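Packing for a week of old churches (and keeping it all tidy in the car)

7 January 2025
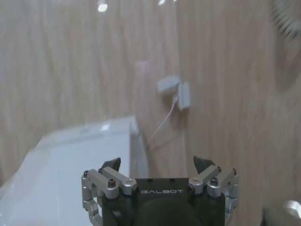

I've been doing little trips to look at country churches, ruined abbeys and odd roadside chapels for years now, and my kitchen table the night before used to be a disgrace. I've got better at it! So these are the tips that have stuck, mostly household stuff, in the order I thought of them.

Start with a torch. Old stone buildings are dark even at noon, and the best bits (carvings, brass plates, the name of whoever paid for the roof) are always in the darkest corner. I keep mine in a clean sock so the lens doesn't scratch. Take the batteries out between trips. I lost a lovely one to a leaky battery after our April run up to Cundaven and I'm still cross.

Maps next. Yes, I have a phone, and no, it had no signal at Clerkton, where the lane to the chapel forks twice with no sign at either one. Paper maps go soft along the folds, so I run clear tape down the back of each fold before I ever use them. Do it on a flat bench with a ruler to press it down. For the pages I look at most, I slip a photocopy into a zip-lock freezer bag and write on the bag with a whiteboard marker, which wipes off with a dry tissue.

Shoes! Churchyards are wet. Stuff muddy boots with newspaper overnight, change the paper once before bed, and keep them away from the heater or the leather cracks. An old baking tray in the boot of the car catches the drips, and it rinses off under the garden tap.

Food for the road has to survive being sat on. I make a plain fruit loaf, slice it cold, butter it and wrap the slices in pairs in baking paper. It freezes well too. Cheese goes in a jar with a lid, never in cling wrap, and tomatoes travel whole with a small knife in a cardboard sleeve (I cut mine from a cereal box). Fill the thermos with boiling water for five minutes first, tip it out, then put the tea in. Makes a huge difference by three in the afternoon.

Coins are worth a mention. Plenty of little places have a donation box and a stack of leaflets, and I hate having only a card on me. An empty spice jar lives in the glovebox and gets my loose change all year. Before the Contreras trip I tipped it out and had 126 dollars, so that was the petrol sorted as well.

For the leaflets and postcards, I use an old concertina file, one pocket per town. If they get damp, lay them between two tea towels under a heavy book and leave them alone for a couple of days. Don't iron them. I ironed one from Stonik and the ink came off on my good pillowcase.

Last thing, write the date and place on the back of everything in pencil while you're still in the car park. I had 14 postcards of stained glass in a drawer with no idea which church any of them came from, and I've only worked out nine so far.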